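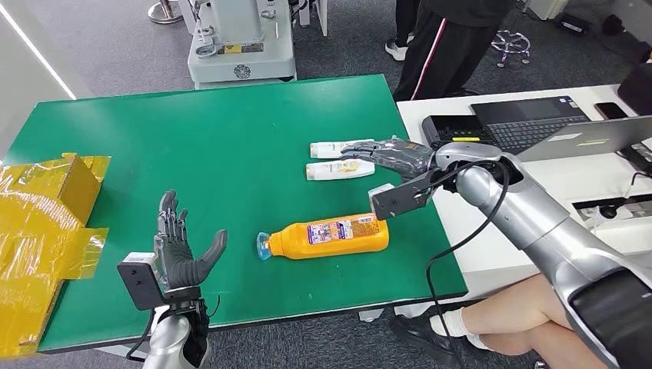
Isla Mowat wants to know why my last column on death notices never said a word about who should write them, and whether it's bad manners to write your own. She has a draft of hers in the drawer with the birthday candles, she says, and her daughter refuses to look at it.

Fair point, Isla, and no, I don't think it's bad manners at all! I had four other emails asking pretty much the same thing, so let me have a go at it.

I wrote my first one in May, for my uncle Urmas Hunt, and I was terrible at it. I sat down the night after he died with a cup of coffee and the idea that I'd have it finished before bed. It took me six nights. I didn't know my grandmother's maiden name. I didn't know what year he left the cannery in Vullarum or whether he'd been married in the church there or at the courthouse (courthouse, and his sister is still a little sore about it). I had to call people who were crying and ask them how to spell things. If he had left me even half a page of dates I would have kissed it.

So if you do nothing else after reading this, write down the plain stuff. Full name, including the middle one you hate. Where you were born, your parents' names, the places you lived and more or less when. Schools, jobs, the service if you were in it. Who you married and who you'd like mentioned – and please, please spell out the grandkids, with last names, because every family has one set that gets mixed up. Put it somewhere a person could find it. Isla, the birthday candle drawer is fine as long as your daughter knows it's there, and it sounds like she does.

Then there's the cost, which shocked me. The paper I called charged by the line and the version I was so proud of came to $500 before we added a photo. I'm not going to knock them for it, they have bills too. But ask for the rate before you start writing. What we ended up doing was a short notice in print with the name, the dates and the service, and the long one on the funeral home's website, where it didn't cost extra. Ask your own funeral home, they don't all do it the same way. Try to keep the long one under 500 words anyway. Mine wasn't, and my cousin Triin Kütt read it out loud at the lunch and ran out of breath somewhere in the bowling years.

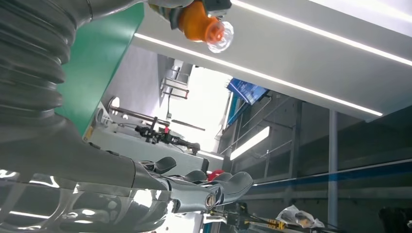 Gray fingers, with something small and red tucked in between.

A couple of you asked about the touchy parts. First wives, second wives, the brother he hadn't talked to. I'm no authority! What we did with Urmas was put everybody in and keep the adjectives out. His first wife is in there by name, between two commas, and she sent me a very nice card. Sarmīte Jõgi wrote that her family left a stepson out of her father's notice, by accident, working from an old Christmas list, and that it took years to mend. Get a second person to read it before it goes in. Get the oldest person in the family who still has good glasses.

I also got asked whether you have to say what somebody died of. You don't. Some families want it said, and some would sooner talk about the tomatoes. And be a little careful with birth dates and street addresses. The woman at the funeral home told us to leave off the exact birthday and give the year, and to skip the home address completely, so we did.

One thing I'd do differently is put in something he used to say. I had his jobs and his lodge and his softball team and it was all correct, and then Kadri Baranauskienė came up to me in the parking lot and said, where's "well, that's one way to do it"? He said that to every single person who ever parked a car or cut a pie in front of him. I could have kicked myself. It's on the website version now, they let me add it, right after the softball.

If you have one you've written, for yourself or anybody else, and you don't mind sharing, send it along and I'll print a few with permission. Leave out the phone numbers. Isla, yours too, if your daughter says okay.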